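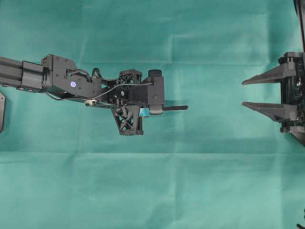
Larero Fingertip Registration Kit

Larero finds the offset between two facing arms by touching one gripper to the other. No calibration board is used. The method was developed by Nguyen-Tran on the Prekau bench and is supplied as a software module with one set of finger pads.

How it works
The arms approach at low speed – motor current is the only contact signal. Each touch gives one constraint on the transform between the two bases. A full run takes 12 touches, and the solver needs 10 good ones.
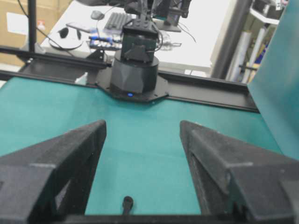 Result
Over 986 runs the median base-to-base error was 2 mm. Most of what remains comes from backlash at the wrist joints.
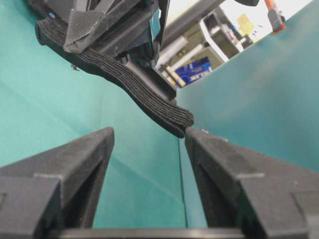 Pad geometry has a larger effect on repeatability than approach speed. A flat pad meets its target along an edge, and the solver cannot tell which part of the edge was hit. The ribbed pad ends in a rounded tip, and with that tip against the tip of the opposite finger the contact can be modeled as a small sphere on a corner. Worn pads should be replaced in pairs.

Fitting
Pads slide on from the front. Run the zero routine after every change – stored offsets are not valid for a new pad.
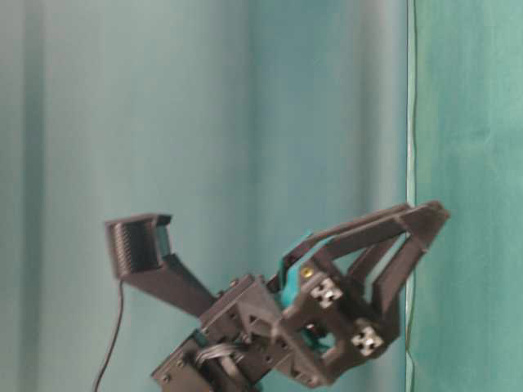

Trunton reports that the solver converged on its own bench after the joint limits were widened, but asks for a log of rejected touches. The log is included from the next release.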